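5 Feb 2025

Tray day again. I know, I know, I said we'd be finished with trays by now, but the set from September is no good to us (the old grip pads were on and the fingers closed further than the new ones do), so it's back to square one with the cream tray and the hand-held gripper. Aim for today was 100 demos of pick up the cup and saucer, put them on the tray, let go nicely. Got to 47 before lunch, which I'm rather chuffed with!

Notes on how it went, mostly so I don't make the same mistakes tomorrow.

I started out far too quick. When you've got the thing in your own hand you forget it isn't your hand, and you swoop in like you're clearing up after breakfast. Played back the first lot on the Josar viewer and the approach was over in a blink, with hardly any frames where the fingers are open and lined up. Binned 19 of them. After that I made myself count to two above the saucer each time before closing, and the traces look much calmer.

Second thing, the tray angle. I'd been putting it down square to the table every single time out of pure tidiness, and of course then the arm learns that trays are always square. So now I give it a good twist between demos, and every so often I spin it right round so the rabbit is upside down.

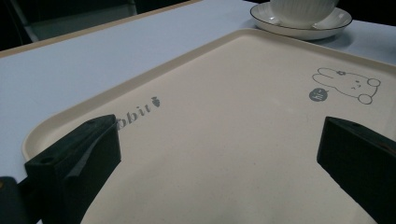 Saucers are the horrible bit, as ever. The cup on its own is easy enough, the ribs give the pads something to bite on, but the saucer is so shallow that you have to come in low and nearly flat, and then the finger blocks touch the table before the pads get to the lip. I tried tilting my wrist over to one side and sneaking one finger under first. Works for me, no idea yet if the arm can copy it without its elbow hitting the post. Must check the reach in Ultis before I record a whole pile of them that way (remember the bottle caps, please).

The rim of the tray is the other thing to watch. It stands up higher than you think when you're looking along the fingers, and I clipped it on the way in more than once. I kept a few of those where I backed off and went over again properly, and tagged them "recover". Whitelaw rig people reckon that sort is worth having. We'll see! If it starts bumping the rim on purpose I shall be cross.

Also had a go at the same job by remote control after lunch, for comparison. 40 minutes with the handsets and my shoulders are in bits. It's so much slower, and I kept stopping dead halfway across to work out how far down the cup was. Smoother at the letting-go end though, I'll give it that. Filed those separately under Brendolska, please don't mix them in with the hand-held ones, the timing is completely different.

To do:
Screw on the left finger block wants nipping up, felt a bit of play by the end.
Wipe the lens before starting, not after.
Try a dark cup, if anyone has one at home they don't mind losing.
Finish the other 53.
Ask for a lower chair.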